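3.2 Storage conditions and sampling

Cartons were held at two warehouses, Eltau and Gullau, beginning in November. Both sites received stock from the same converter, Rawat, in a single delivery, and the flat blanks were kept under film until they were erected. Eltau is heated; Gullau is not. In all, 924 cartons entered the study. Cartons with torn flaps or visible glue failure on receipt were rejected before numbering and do not appear in that total.

Relative humidity was logged at pallet height and again near the ceiling. The two readings diverged at Gullau whenever the loading doors stood open, so only the pallet-height series was used in the analysis. Stacks were 6 cartons high at both sites. The bottom carton in each stack carried the full load for the whole storage period and was treated as a separate class in all comparisons. Samples for moisture content were cut from the long panels, away from the manufacturer's joint, and weighed before and after oven drying.

3.3 Crease and edge condition

Loss of compression strength in corrugated board is commonly put down to moisture alone. Handling damage at the score lines is harder to isolate, as it accumulates in small amounts and is seldom recorded. We graded crease condition on a scale of 5 steps, from a clean fold to a split liner. Scuffing on the panel faces was noted separately and was not included in the grade. Plain tan board has faint creases that show best under low side light, and grading under ceiling lamps alone tended to miss the first step of the scale. 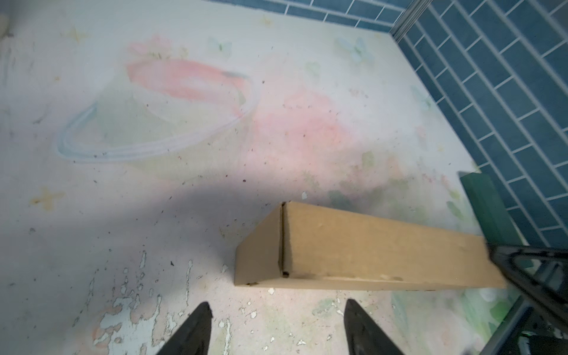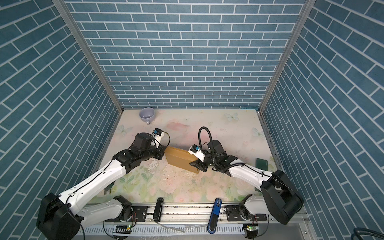 Figure 2. Long corrugated box on a pale floor (first panel); enclosure with patterned walls and floor (second panel).

One reader of an earlier draft, Cemutia, objected that a visual grade mixes two kinds of damage, fiber fatigue at the fold and crushing of the flutes beside it, and that the second should be measured with a caliper. We accept the point in part. Caliper readings were taken on the bottom-class cartons only, and they are reported with the compression results in Section 4. For the remaining cartons the visual grade stands alone.

Agreement between the 2 graders was acceptable at the ends of the scale and weaker in the middle. Disputed cartons were assigned the more severe grade. Repeating the analysis with the milder grade changed the slope for Gullau slightly and left the Eltau result as it was.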